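Neststead Evening Classes
Running a Small Store Cupboard
Handout 5: Dried pasta, sorting and shelving
Tutor: Anselmo Palacios

Please read this before the practical. Bring a marker pen, a roll of labels and the stock sheet you started in the flour and rice session. The notes deal with long pasta only. Short shapes are in Handout 6.

Spaghetti in its packets

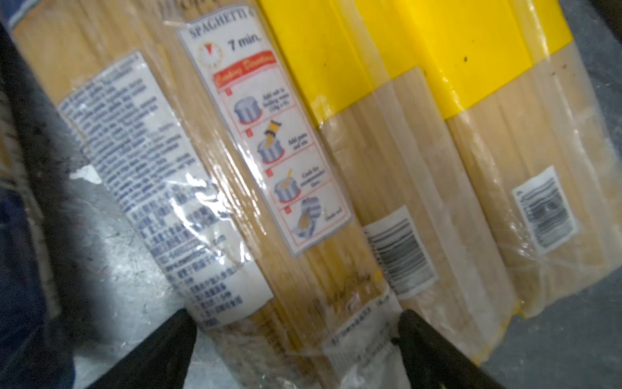
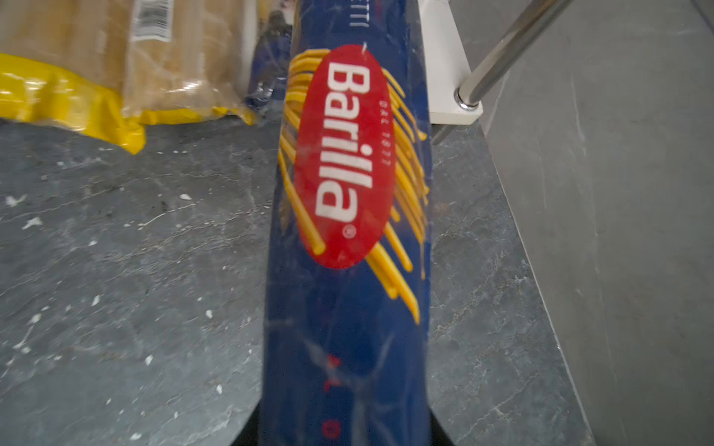
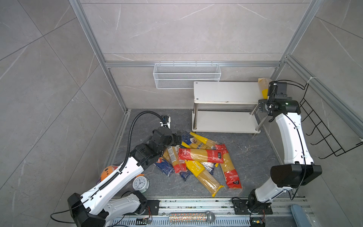
1. Why long pasta gets its own session

Short pasta can go in almost any tub. Spaghetti can't. The packets are long and narrow, they slide over one another, and the strands snap if something heavy is put on the middle. A heap on a table is fine while you are sorting but it should not stay a heap overnight.

2. Sorting

Sort in this order. First by shape, so spaghetti is kept apart from linguine and anything flat. Then by maker. Then by date, with the earliest date at the front or on top.

Several of you sorted by colour of packet last term. It is quick, but makers use the same colours for different shapes and you end up doing it again. Read the name.

If a packet has a label in a language you don't read, look for the date and the weight first. Put a small label of your own on the back with the shape, the date and your initials. Don't cover the ingredients or the allergy information. Wheat must always be readable.

3. Cooking times

Copy the cooking time on to the stock sheet. Times differ between makers, even for the same shape, and the kitchen needs to know before two packets go into one pot. As a working rule, don't mix packets if the times are more than a minute apart.

Where the maker prints steps on the packet, they nearly always come down to the same thing: salt the boiling water, add the pasta and stir, cook for the stated time, drain well. Leave the printed steps facing outwards if you can.

4. Checking the wrapping

Run a thumb along both end seams. Creased film is normal and does no harm. A split seam or a pinhole means the packet goes to the use-first box if it was damaged today, and to waste if you don't know when it happened. Don't tape a split packet and put it back on the shelf.

Look for fine dust or webbing inside clear film. If you find any, take out the whole row and tell the tutor.

5. Shelving

Lay packets flat, all pointing the same way, in a shallow tray or basket. Standing them on end works only in a tall jar or a deep box. Allow 100 g per person for a main course when you work out how much to keep. For the Rirnstead lunch club we plan for 60 people and hold enough for one sitting in reserve.

Keep the shelf away from the cooker and the sink. Dried pasta takes up smells, so no onions or cleaning products alongside.

6. Stock sheet

One line per maker and date. Columns: shape, maker, weight, cooking time, date, shelf. Cengiz Tuncer has the spare sheets, and the master copy is in the Bogale folder on the office shelf.

To do before next session

Finish your own sheet for long pasta at home or at work. Note any packet with no cooking time on it. Read page 71 of the course book, on jars and lids.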